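About us

Sistham Ladies & Juniors CC. Cricket club, Serthorpe Road end of the village, two pitches and a net that needs mending.

Started as a girls' team with one kit bag between us. Now 70 playing members, four sides, plus softball on summer evenings from 6pm. All ages from seven up. Beginners fine, no whites needed for the first month.

Coaching is run by Wanda Kołodziej (juniors) and Jirayu Saithong (seniors, also does the fixtures, so email him if your availablity changes). Both Level 2.

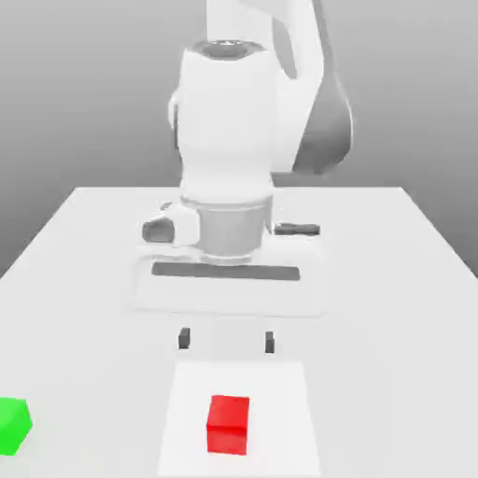
Winter nets start in February at Vukville sports hall. Bring trainers with pale soles, they are strict on it. Pads and helmets can be borrowed, gloves if we've got your size.

Honours: Ogola Shield winners twice, runners up once. Highest team score 529, in a two day friendly, yes we know the boundary was short that weekend.

Subs are £100 adults, £35 juniors, match fees on top. Pay at the bar or by transfer, put your surname as the refrence. New scorers wanted, tea provided.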